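Kapitel 4: Ersteinrichtung der Kassensoftware Clerker auf dem Thekenrechner

Dieses Kapitel setzt voraus, dass Sie Kapitel 3 (Verkabelung) abgeschlossen haben und der Bondrucker dort steht, wo er bleiben soll. Wer Kapitel 3 übersprungen hat, wird spätestens bei Schritt 9 daran erinnert, und zwar durch einen Piepton, der sich nicht leiser stellen lässt.

Planen Sie 80 Minuten ein. Davon entfallen 14 auf die eigentliche Installation. Der Rest geht für das Suchen von Passwörtern drauf.

4.1 Was Sie bereitlegen sollten

Die Lizenzkarte (liegt im Karton unter der Pappeinlage, die alle für Verpackung halten)
Die Steuernummer des Betriebs
Das WLAN-Passwort des Ladens, in der aktuellen Fassung
Ein Notebook oder einen Rechner mit mindestens einem freien USB-Anschluss
Eine vollständige Artikelliste, sofern vorhanden. Eine Artikelliste im Kopf der Chefin gilt nicht als vorhanden.

Hinweis: Clerker läuft auch auf älteren Geräten. Die Mindestanforderungen finden Sie in Anhang B. Sie sind als Untergrenze gemeint und keine Einladung, das Gerät aus dem Keller zu holen.

4.2 Installation

1. Schalten Sie den Rechner ein und melden Sie sich mit einem Konto an, das Administratorrechte besitzt. Ob Ihr Konto diese Rechte hat, erfahren Sie in Schritt 3.

2. Schließen Sie alle anderen Programme. Gemeint ist auch das Radio im Browser.

3. Stecken Sie den mitgelieferten USB-Stick ein und starten Sie die Datei mit der Bezeichnung Clerker Setup. Erscheint die Meldung "Zugriff verweigert", kehren Sie zu Schritt 1 zurück.

4. Wählen Sie die Sprache. Die Voreinstellung ist Englisch. Eine nachträgliche Änderung ist möglich, versteckt sich aber in einem Menü, das selbstverständlich englisch beschriftet ist (Settings, Regional, Display, dann das dritte Feld von oben).

5. Lesen Sie die Lizenzbedingungen. Scrollen Sie wenigstens bis zum Ende, vorher wird die Schaltfläche nicht aktiv.

6. Übernehmen Sie den vorgeschlagenen Speicherort. Wer die Kassendaten lieber auf dem Desktop ablegt, findet in Kapitel 11 einen Abschnitt zur Datenrettung.

7. Geben Sie den Lizenzschlüssel ein. Er besteht aus Großbuchstaben und Ziffern. Der Buchstabe O kommt darin nicht vor, es handelt sich immer um eine Null.

8. Warten Sie. Der Fortschrittsbalken bleibt bei 66 Prozent eine Weile stehen. Das ist normal, er tut das seit der ersten Version und wir haben uns daran gewöhnt. Ziehen Sie in dieser Zeit weder den Stick noch voreilige Schlüsse.

9. Nach dem Neustart prüft Clerker die angeschlossenen Geräte. Jedes erkannte Gerät erhält einen grünen Punkt. Ein grauer Punkt bedeutet "nicht gefunden", ein gelber "gefunden, aber beleidigt". Im zweiten Fall hilft meist, das betreffende Gerät einmal vom Strom zu trennen.

ACHTUNG: Trennen Sie während der Geräteprüfung niemals die Kassenschublade. Sie springt sonst auf, und zwar mit der Kraft einer Feder, die für größere Modelle ausgelegt wurde. Halten Sie den Bereich davor frei, insbesondere von Körperteilen.

4.3 Stammdaten des Betriebs

Beim ersten Start öffnet sich der Einrichtungsassistent. Er stellt seine Fragen in einer Reihenfolge, die vermutlich historisch gewachsen ist.

1. Tragen Sie den Firmennamen genau so ein, wie er auf dem Bon stehen soll. Die Zeile fasst 32 Zeichen. Hat Ihr Betrieb einen längeren Namen, kürzen Sie selbst - das Programm schneidet sonst einfach ab, und ob das Ergebnis jugendfrei ist, prüft es nicht.

2. Ergänzen Sie Anschrift und Steuernummer.

3. Legen Sie den Beginn des Geschäftsjahres fest. Voreingestellt ist Januar. Betriebe mit abweichendem Geschäftsjahr wählen den entsprechenden Monat jetzt und nicht erst im März.

4. Wählen Sie die Steuersätze aus der Liste. Im Zweifel fragen Sie Ihre Steuerberatung. Die Hotline beantwortet diese Frage nicht, auch nicht auf freundliche Nachfrage.

5. Bestimmen Sie die Fußzeile des Bons. Der voreingestellte Text lautet "Vielen Dank für Ihren Einkauf". Sie dürfen ihn ändern. Von Gedichten raten wir ab, Papierrollen kosten Geld.

4.4 Benutzer anlegen

Jede Person, die kassiert, braucht ein eigenes Konto. Das gemeinsame Konto "Theke" mit dem Kennwort "theke" ist bequem, macht aber die Suche nach einer Kassendifferenz zu einem Gesellschaftsspiel.

1. Öffnen Sie Verwaltung, dann Benutzer, dann Neu.

2. Vergeben Sie einen Anzeigenamen. Er wird auf jedem Bon gedruckt. Spitznamen sind zulässig, sofern auch die Kundschaft sie lesen darf.

3. Vergeben Sie eine Rolle. "Verkauf" darf kassieren und Bons nachdrucken. "Schicht" darf zusätzlich stornieren. "Leitung" darf alles, auch Dinge, die man besser gelassen hätte.

4. Lassen Sie die Person ihr Kennwort selbst eingeben und schauen Sie dabei kurz aus dem Fenster.

Hinweis: Ein auf den Bildschirmrand geklebtes Kennwort gilt im Sinne der Garantiebedingungen als veröffentlicht.

4.5 Artikel einlesen

Clerker liest Tabellen im CSV-Format. Eine passende Vorlage liegt auf dem USB-Stick im Ordner Vorlagen. Als Beispiel enthält sie das Sortiment eines Schreibwarenladens mit 493 Artikeln. Bitte löschen Sie diese Einträge, bevor Sie die Vorlage mit Ihren eigenen füllen. Es gibt Friseurbetriebe, die seit Jahren Radiergummis führen.

1. Öffnen Sie die Vorlage in Ihrem Tabellenprogramm.

2. Löschen Sie alles unterhalb der Kopfzeile. Die Kopfzeile selbst bleibt stehen.

3. Füllen Sie die Spalten Nummer, Bezeichnung, Preis und Steuersatz aus. Preise werden mit Komma geschrieben. Stellt Ihr Tabellenprogramm daraus ein Datum her, formatieren Sie die Spalte als Text und atmen Sie durch.

4. Speichern Sie die Datei als CSV mit Semikolon. Die Rückfrage, ob Sie dieses Format wirklich beibehalten möchten, beantworten Sie mit Ja. Sie wird wiederkommen.

5. Wählen Sie in Clerker Artikel, dann Einlesen, und öffnen Sie Ihre Datei.

6. Kontrollieren Sie die Vorschau. Stehen in der Spalte Preis die Bezeichnungen und umgekehrt, brechen Sie ab und vertauschen Sie die Spalten. Bestätigen Sie erst danach.

VORSICHT: Ein zweites Einlesen überschreibt die Preise ohne Rückfrage. Clerker geht davon aus, dass Sie wissen, was Sie tun. Diese Zuversicht ehrt uns alle, ersetzt aber keine Sicherungskopie.

4.6 Bondrucker Ormsby einrichten

Der Bondrucker Ormsby wird mit eingelegter Papierrolle geliefert. Leider gelegentlich falsch herum.

1. Öffnen Sie die Klappe und prüfen Sie, ob das Papier von unten nach vorn läuft. Kommt der Testbon leer heraus, läuft es andersherum. Das Papier ist nur auf einer Seite wärmeempfindlich.

2. Schließen Sie die Klappe, bis sie hörbar einrastet. Ein leises Klicken ist noch kein Einrasten.

3. Drucken Sie über Geräte, Drucker, Testbon eine Probe.

4. Stellen Sie die Schnittart ein. Bei "Vollschnitt" fällt der Bon herunter, bei "Teilschnitt" bleibt er an einem schmalen Steg hängen und will abgerissen werden. Beide Varianten haben ihre Anhänger, und wir mischen uns da nicht ein.

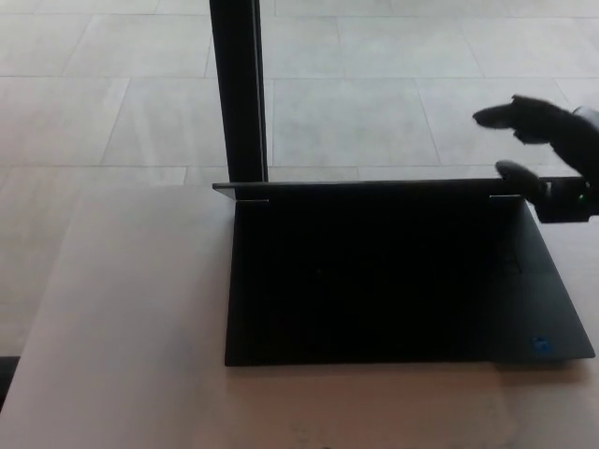 5. Speichern Sie die Einstellungen, bevor Sie das Fenster schließen. Das Kreuz oben rechts speichert nicht. Es fragt auch nicht. Wir haben das in Version 2 als Fehler gemeldet bekommen und in Version 3 in dieses Handbuch aufgenommen.

4.7 Tagesabschluss testen

Führen Sie vor der ersten Öffnung mit echter Kundschaft einen Probelauf im Übungsmodus durch.

1. Aktivieren Sie Verwaltung, Übungsmodus. Der Bildschirmrand wird orange.

2. Buchen Sie einige Verkäufe, darunter einen Storno und eine Barzahlung mit Rückgeld.

3. Starten Sie den Tagesabschluss. Zählen Sie den Inhalt der Schublade und tragen Sie den Betrag ein, auch wenn er null beträgt.

4. Vergleichen Sie Soll und Ist. Im Übungsmodus darf die Differenz gern spektakulär ausfallen.

5. Beenden Sie den Übungsmodus wieder. Solange der Rand orange ist, wird nichts verbucht, so gut das Geschäft auch laufen mag.

4.8 Datensicherung mit Dadotik

Die Zusatzfunktion Dadotik sichert die Kassendaten jede Nacht um 2 Uhr. Dafür muss der Rechner eingeschaltet sein. Wer abends an der Steckdosenleiste alles ausschaltet, sichert nichts und spart Strom.

1. Öffnen Sie Verwaltung, Sicherung, Dadotik.

2. Wählen Sie ein Ziel. Geeignet sind externe Festplatten und Netzlaufwerke. Der Papierkorb lässt sich technisch ebenfalls auswählen. Lassen Sie das.

3. Verschieben Sie bei Bedarf die Uhrzeit. Die Sicherung darf nicht in die Öffnungszeiten fallen, der Bondrucker antwortet während des Vorgangs verzögert.

4. Starten Sie eine erste Sicherung von Hand und warten Sie auf die Bestätigung.

5. Notieren Sie das Wiederherstellungskennwort auf Papier und bewahren Sie es außerhalb des Ladens auf. Wir können es nicht zurücksetzen. Wir können Ihnen am Telefon nur zuhören.

4.9 Wenn etwas nicht geht

Der Bildschirm bleibt nach dem Start schwarz: Helligkeit prüfen, dann das Netzkabel, dann Kapitel 3.

Clerker verlangt erneut den Lizenzschlüssel: Systemdatum kontrollieren. Ein Rechner, der sich in einem früheren Jahrzehnt wähnt, kennt Ihre Lizenz noch nicht.

Der Drucker druckt Fragezeichen anstelle von Umlauten: Unter Geräte, Drucker, Zeichensatz den Eintrag "Westeuropa" wählen. Der Eintrag "Europa" ist etwas anderes, fragen Sie bitte nicht, was.

Die Schublade öffnet sich nicht: Schlüsselstellung am Schloss prüfen. Er muss senkrecht stehen. Gewalt hilft auch, allerdings nur einmal.

Bleibt der Fehler bestehen, wenden Sie sich an den Kundendienst in Sastonport. Halten Sie die Seriennummer bereit. Sie steht auf der Unterseite des Druckers, den Sie zum Ablesen bitte vorher ausschalten.

Weiter mit Kapitel 5: Rabatte, Gutscheine und Pfand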